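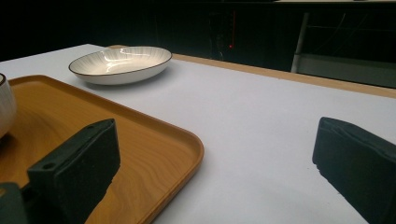
One reader of the Dekstead parish newsletter wrote in to say that the 34 bus had been late so often she now used it to tell the time, and could the new timetable please be late in the same places. Trodby Buses has done its best to disappoint her.

From March the 34 will run between Trodby and Dekstead every 70 minutes, in place of the present arrangement, which the printed timetable calls hourly and passengers call other things. The longer gap gives drivers time to get up Kiln Hill behind a tractor and still leave when the sign says so.

The route gains 2 stops, at the Van Beek garden centre and at the top of Mill Lane, where people have been waiting hopefully for years beside a post that turned out to belong to the water board. The last bus from Dekstead moves to 10.40pm - late enough for a pudding, though perhaps not for coffee as well.

A trial run last autumn carried 173 passengers and one boxed set of shelves, which travelled free. Shelves will be charged from now on.

Tickets can be bought on board or through the Kotero app. Exact change is still welcome, and still rare.

Paper timetables are available from Dekstead library and Trodby post office.

ENDS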